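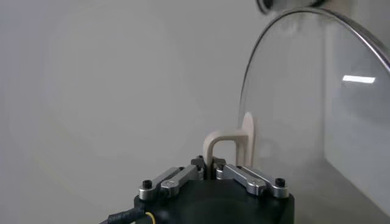
*Against a light gray wall.*

# The Wulilero Session

*Short fiction. A select panel of the Dabbas Assembly hears from the guards who held the north door.*
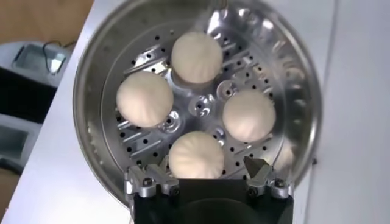

**By the Ostadeo Quarterly fiction desk**

The panel convened at 10 in the morning in the upper chamber at Wulilero. The chair read the order of reference into the record and reminded the gallery that no expression of approval or disapproval would be permitted. She then called the first witness, a sergeant of the Assembly guard.

The sergeant had prepared a written statement and asked leave to set it aside. Leave was granted. He told the panel that on the night in question he had been assigned to the north door with 3 others, and that the order to lock it had reached them when the crowd from Nosik was already on the steps.

"Who gave the order?" asked the chair.

"I do not know, ma'am. It came over the radio. The voice did not identify itself."

"Did you recognize it?"

The sergeant looked toward the end of the dais, where the member for Nosik was turning the pages of a binder. He asked that the question be repeated. It was repeated.

"I have heard it in this building," he said.

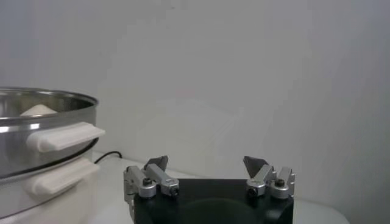 Counsel for the member rose to object. The witness, he submitted, had served 25 years in the guard and had heard a great many voices in the building. The chair noted the objection and directed that the answer stand.

The second witness was a clerk in the journal office. She had remained at her desk throughout the disturbance and had continued to take the minutes, although there was no longer any debate to record. The panel asked to see them. They ran to 2 pages. Under the heading "Business of the House" she had entered the sound of glass, the time at which the lights failed, and a request, made by telephone, that the door be opened again.

"Made by whom?" asked the chair.

"The caller gave his name," said the clerk. "I wrote it down. We are required to."

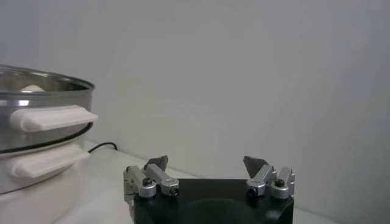
The member for Nosik closed his binder and asked to be recognized on a point of personal privilege. The chair informed him that privilege could not be raised while a witness was under oath. He remained standing. The guard at the side door, who had not been called to testify, took one step into the chamber.

"The clerk will read the entry," said the chair.

The clerk found the line with her finger and began to read.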